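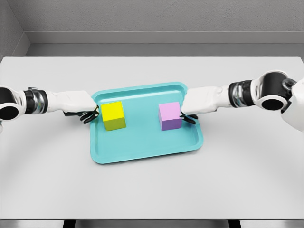
Figure 3. Simulated tray-lifting task. The two arms have their fingers beside the cubes at the left and right rims of the tray.

4.2 Coordinated planning for the tray task

The tray task was chosen to test the part of Drurna that decides when two arms must be planned together and when each arm can be planned alone. The arms must take the tray by its two sides, lift it from the table and hold it level, so that the two cubes stay in their places (Figure 3). Before the grasp the arms share only the workspace. After the grasp they share also a rigid load, and a small error of one arm becomes a force on the other.

We divide the task into two phases. In the approach phase, each arm receives its own goal pose, computed from the pose of the tray rim. The planner searches a path for the left arm first, and this path is then given to the right arm as a moving obstacle. The order is fixed. We tried to choose the order by the distance to the goal, but the gain in planning time was small and the results became harder to repeat. In the lifting phase, the planner works on the pose of the tray itself, and the joint positions of both arms are found from it by inverse kinematics. A tray pose is rejected if one of the two arms cannot reach it.

The goal poses of the approach phase need some care. The cubes stand near the rims, on the same sides where the hands come in, and the fingers hook downward close to them. A goal pose that is good for the rim alone can push a cube toward the centre of the tray when the hand closes. For this reason we add to the grasp cost a clearance term between the fingers and the nearest cube face. The term is zero above a clearance of 20 mm and grows with the square of the missing distance below it. With a linear term the optimizer often stayed in poses where one finger was nearly touching, and these poses failed when noise was added to the cube position.

4.3 Perception input

The planner does not receive the true object poses from the simulator. It receives the output of Zokix, our pose estimation module, which works on the rendered colour and depth images. The tray is fitted first, as a flat rectangle with rounded corners. The cubes are then searched only inside the tray area, by colour. The two colours, yellow and pink-lavender, are both far from the turquoise of the tray, and the segmentation is therefore easy in this task. We do not claim that the same step would work with objects of similar colour.

A more difficult point is the occlusion by the arms. In the final part of the approach, the forearms cover the far corners of the tray, and the fit of the rectangle becomes unstable. In early tests the estimated tray angle jumped by up to 5 degrees between two images, and the controller followed the jump. Our solution is simple. When the visible part of the rim falls below a threshold, Zokix keeps the last good estimate and reports it as frozen. The planner is allowed to finish the approach with a frozen estimate, but it is not allowed to start a new one.

4.4 Synchronization of the arms

Both arms are driven by position controllers with the same time step. At the end of the approach, each arm waits at its pre-grasp pose until the other arm reports that it is also ready. Only then are the grippers closed. During the lift, the progress along the tray path is a single variable, shared by both controllers. If one arm falls behind its reference by more than a set limit, the shared variable is slowed down for both. This prevents one side of the tray from rising before the other, which is the most common cause of sliding cubes in our baseline.

4.5 Trials and failures

We ran 20 trials of the tray task with random noise on the start pose of the tray and of the cubes. A trial is counted as a success if the tray is lifted to the goal height and both cubes remain in contact with its floor. The full system succeeded in 19 trials. With independent planning of the two arms and no shared progress variable, 13 trials succeeded.

In the one failed trial of the full system, the estimate was frozen too early, when the tray angle was still wrong, and the right hand missed the rim. A threshold that depends on the distance left to travel may help here, and we leave it for later work. We did not observe a collision between the arms in any trial. The contact model of the simulator treats the tray as rigid, however, and a real plastic tray would bend under the load.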